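Coleção Hevby: miniaturas de comida e bebida sobre mesa lisa

Leia-me da coleção, versão de setembro

Bem-vindos! Se chegaram até aqui é porque também gostam de coisas pequenas: garrafinhas, frutas de brincar, latas que cabem na palma da mão, pãezinhos de espuma. A Hevby reúne 138 peças desse tipo, catalogadas uma a uma, com ficha própria e fotografias sobre fundo neutro. Começou como uma caixa de sapatos cheia de tralha adorável e hoje já é um catálogo que dá gosto abrir.

O que há dentro

Cada peça tem uma pasta com o seu código (por exemplo, HV-020), a ficha em texto simples e as fotografias. As fichas trazem nome curto, cor dominante, formato geral, material quando se conhece, estado de conservação e uma linha livre para observações. Essa linha livre é a minha parte preferida. Há quem escreva "lembra um feijão com sono" e eu deixo ficar, desde que os outros campos estejam bem preenchidos.

As peças estão divididas em 9 grupos: frutas, legumes, pão e bolos, bebidas, laticínios, doces, temperos, pratos prontos e diversos. O grupo "diversos" cresce mais depressa do que eu gostaria, mas há objetos que teimam em não ser nada em particular. Um exemplo clássico é o das formas alongadas e arredondadas de cor viva, que tanto podem passar por banana curtinha como por outra coisa qualquer. Na dúvida, a regra é descrever a forma e a cor e só depois arriscar o nome, com um ponto de interrogação.

Como foram montadas as mesas

Usamos sempre superfícies lisas e foscas, de cor única, sem toalha e sem estampado. O cinza ganhou de longe aos outros fundos que experimentámos: o amarelo salta, o vermelho salta ainda mais, e até as partes transparentes, que no branco desapareciam, ficam com contorno. A luz vem de lado, para que cada objeto tenha uma sombra suave que mostre onde ele assenta.

As peças ficam deitadas sempre que a forma o permite. Uma garrafa em pé, vista de cima, é só uma tampa redonda; deitada, mostra o corpo, o ombro e a tampa, e ainda se lê o que lá estiver escrito. Nas composições com 2 peças, procuramos juntar uma de rótulo e outra sem qualquer letra, porque o contraste ajuda muito quem está a aprender a preencher as fichas.

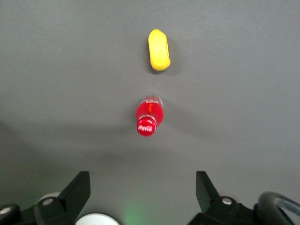
Também tentamos deixar espaço livre entre os objetos, de modo que a sombra de um não caia em cima do outro. Parece um pormenor de gente picuinhas, e é, mas faz uma diferença enorme quando se quer recortar a peça ou comparar o tom dela com o da ficha!

Sobre as cores

O campo "cor" aceita uma cor principal e até duas secundárias. Pedimos nomes correntes: amarelo-limão, vermelho vivo, verde-garrafa. Reflexos não contam como cor secundária, mesmo quando são muito marcados. Já as partes transparentes contam e levam a palavra "translúcido". Nas garrafas, quando não se percebe se a cor é do líquido ou do revestimento, escreve-se "corpo vermelho" (ou a cor que for) e segue-se em frente.

Sobre marcas e letras

Copiam-se as letras tal como estão, com maiúsculas, hífenes e tudo. Se o logótipo está na tampa, a ficha diz que está na tampa. Se só se lê metade, copia-se essa metade e põem-se reticências. As marcas pertencem aos respetivos donos e aparecem aqui apenas por estarem nos objetos.

Séries

A série Akar é a mais antiga e tem sobretudo frutas e legumes. A Pagano veio depois, toda de pastelaria, com umas tortas minúsculas que são uma perdição. A Vakcombe junta os lotes mistos, de bebidas com comida, e é a que recomendo a quem quer conhecer a coleção sem ler tudo. São 20 composições, vê-se num instante.

O que ainda falta

Os pesos estão incompletos no grupo dos temperos. Algumas fichas da série Akar usam "laranja" para a cor e para a fruta no mesmo campo, o que dá uma confusão divertida nas pesquisas; estou a corrigir aos poucos. E há duas colheres de chá que continuam sem grupo, aceitam-se sugestões.

Como contribuir

Têm uma miniatura que não está cá? Que maravilha, mandem! Basta uma fotografia sobre fundo liso, a ficha preenchida e uma nota sobre a proveniência. As medidas vão em milímetros, comprimento primeiro. Peças repetidas são bem-vindas quando o desgaste ou o tom for diferente do exemplar que já temos.

Agradecimentos

Ao Trevor Poirier, que reviu as fichas das bebidas e encontrou três códigos trocados, e a todos os que esvaziaram gavetas por esta causa.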